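About the Plarnow Lab

Tremero began as two rooms over a bicycle shop, with one secondhand robot arm and a good deal of optimism, and although we have moved twice since then and now have proper heating, we like to think the spirit of the place is much the same. The Plarnow Lab is the part of Tremero that does research, and if you have found your way to this page you are probably a student, a recycler or a curious neighbor. You are very welcome, whichever it is!

What we care about is taking things apart. Robots have been putting products together for a long time, and they are good at it, but a product coming in for repair or recycling is a different animal. It may have been opened before, or had a part swapped, and the wiring never sits quite the same way twice. We wanted a robot that could learn to cope with that from watching people do it, with no drawing of every model to lean on. 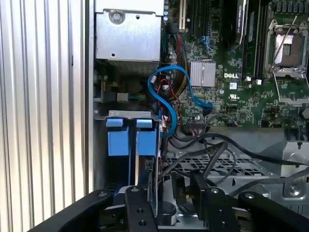
Our method is called Flonell, and it grew out of a simple idea that took us far too long to get right. A person guides the arm through a task, the camera at the wrist records what the gripper sees, and the software learns which features matter for the next small move. Old desktop workstations have become our favorite teachers. A blue SATA cable looping across a green motherboard, with red and black wires tangled in beside it, is a far harder thing for a robot to make sense of than a screw, and cables are where most of our early attempts came to grief. Flonell handles them by making a fresh guess at the cable's path after every short motion, and by stopping to ask for help when its guesses disagree.

In our longest study so far we recorded 600 guided demonstrations and then gave the robot 100 trials on machines it had not met before. It asked for help in 17 of them, and we were every bit as pleased with those as with the rest, for a robot that knows when it is stuck is one you can leave near an expensive part (or a visitor's coffee). The write-up is free to anyone who asks, and so are the recordings.

We run 3 projects at present, one of them with our friends at the Bühler workshop, who repair office equipment and have very firm opinions about screws. Every July we open the doors for an afternoon, and guests are invited to guide the arm themselves. Children tend to be better at it than we are. Do come and see us.

Page last updated 21 February 2019

Contact us | © Tremero, Plarnow Lab | Back to top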